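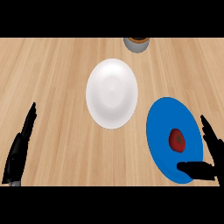
Ticket summary: Duplicate meal charges posted to resident accounts from the dining room at Hornus House. Status: Resolved, under observation. The fault was first reported in December by the front office, after several residents found two charges for the same lunch on their monthly statements. Charges at Hornus House are entered at the table by serving staff on handheld terminals, and a resident may be seated at a light wooden table, with a gray cup or jar standing toward the far side of it, when the first entry is made. The account is therefore opened before any food is served, and is closed when the server confirms the order. Both steps pass through the Sendau billing module to the central ledger at Vorstead. Duplicate entries carried the same resident number, the same meal code and the same server code, but different transaction numbers.

Initial response. The front office was asked to supply copies of the affected statements and to stop issuing manual credits until the extent of the problem was known. Credits that had already been issued were left in place and marked for review. Priority was set to High, as the monthly statements are also sent to family members and outside payers.

Step 1. Server error was considered. The terminal history was compared with the ledger for the first group of complaints. In each case the server had pressed Confirm once. Refresher training was not requested.

Step 2. The ledger export for December was reviewed in full. It held 2,666 meal postings, of which 1,869 came from the lunch service. All duplicates were in the lunch group. Breakfast and dinner postings matched the kitchen order sheets without exception.

Step 3. The lunch duplicates were sorted by time. They fell between 12:10 p.m. and 12:40 p.m. The Vorstead ledger runs its midday balance job in this period, and postings received while the job is active are held in a queue. 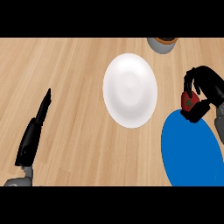 Casimiro Arrieta
Senior Support Analyst, Resident Billing Systems

Step 4. I reviewed the queue settings with the ledger team. The Sendau module waits 30 seconds for a reply from the ledger. If no reply is received, it sends the posting again under a new transaction number. During the balance job the ledger accepts the first posting into the queue but does not reply until the job has ended. The second posting is then treated as a separate meal. This behavior accounts for every duplicate in the export.

Step 5. The wireless link was tested at the request of the site. Mahmoud, the network contractor, ran a test through one complete lunch service and reported no loss of connection. The contractor's report is attached to the parent ticket. No further network work is planned under this ticket.

Step 6. The change history for the balance job was requested. The job had been moved from 3:00 p.m. to 12:10 p.m. so that midday totals would reach the accounting office earlier. The change was approved under the normal process – the approval form did not ask whether any site posted charges during the new period. Julián Pastor, Ledger Operations Manager, has agreed to add that question to the form.

Corrective action. The balance job was returned to 3:00 p.m. The Sendau module was also changed so that a repeated posting keeps its original transaction number, and the ledger now rejects a second posting with the same number. Both changes were tested on the training ledger before release. One test posting was held in the queue on purpose and was recorded once, as expected.

Resident accounts. Duplicate charges were reversed by the billing office in a single batch. Accounts that had already received a manual credit were left out of the batch and checked one at a time. Corrected statements were mailed with a short cover letter. Any resident who paid a statement in full before it was corrected will see the balance carried forward, or may ask the front office for a refund by check.

Outstanding items. The duplicate report will be run after each lunch service until the next statement date. The front office should reopen this ticket if a resident reports a new duplicate, and should include the transaction numbers of both charges. Questions about guest meals should be entered as a new ticket – guest meals are billed through a different account type and were not part of this review.

Related tickets
Guest meal charges missing from visitor receipts
Handheld terminal does not hold charge overnight
Vorstead ledger: request for earlier midday totals
Meal code list out of date at Hornus House
Cover letter wording for corrected statements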